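Forum Trarnedance > Cuisine et aménagement > Marbre ou stratifié pour le plan de travail ?

Skurton
Bonjour, on refait la cuisine en gris clair et j'hésite encore pour le plan. Ma femme veut du marbre blanc veiné. Je cherche des avis de gens qui cuisinent tous les jours.

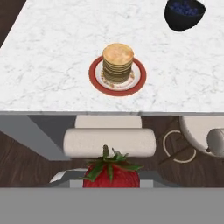
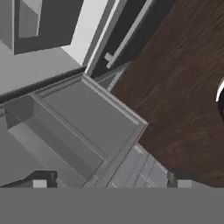
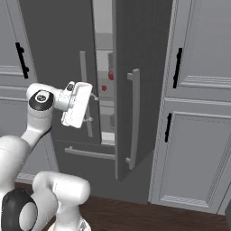

Nantes, 12 février 2020

Skurton
Je précise : budget serré, 2 enfants, beaucoup de citron et de vinaigre. Le marbrier me parle d'un traitement à refaire tous les ans en octobre. Ça vaut le coup ?

Ghoneim
Non. J'en ai eu pendant 3 ans. Le citron laisse une marque mate en quelques minutes, traitement ou pas. Le produit bouche-pores protège des taches de gras, pas de l'acide.

mimi_44
Pas d'accord. Chez mes parents il est là depuis toujours, il est marqué et ça ne gêne personne. En finition adoucie les traces se voient beaucoup moins qu'en poli.

Ghoneim
Sur du blanc, le vin rouge se voit très bien.

mimi_44
On essuie.

Trustora
Regarde aussi le granit. Mon devis était 200 euros plus cher que le stratifié haut de gamme, pose comprise. Le marbre passait les 1 000 euros d'écart.

Skurton
Merci. Le granit clair, ça existe avec un veinage discret ?

Trustora
Oui, mais demande à voir la tranche entière, l'échantillon ne montre pas grand-chose.

Ghoneim
Et fais chiffrer la découpe de l'évier à part.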